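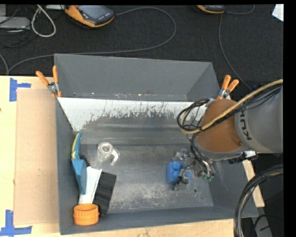
So who's taking over as chair at Stalisier?

Agnes Sjögren, and she starts in April. The miner put the news out on 25/01/2025 in a note so short I nearly scrolled straight past it!

I've followed Stalisier since its Harkitz nickel days (yes, I still own a few shares, 3,000 of them, bought at a silly price), and I reckon this one's a decent pick. Sjögren spent 10 years on the board at Hunt, the gold outfit, and chaired its heritage panel for four of those. She knows how to sit down with traditional owners and listen, and that hasn't always been the company's strong suit.

The big job waiting for her is Kokis. Talks over access to the lease have dragged on for eight months, and the neighbours I've spoken to are pretty fed up with the lack of answers about water. Stalisier says a new offer is coming but won't say when.

I rang the office to ask about her pay and was told it'll be in the annual report.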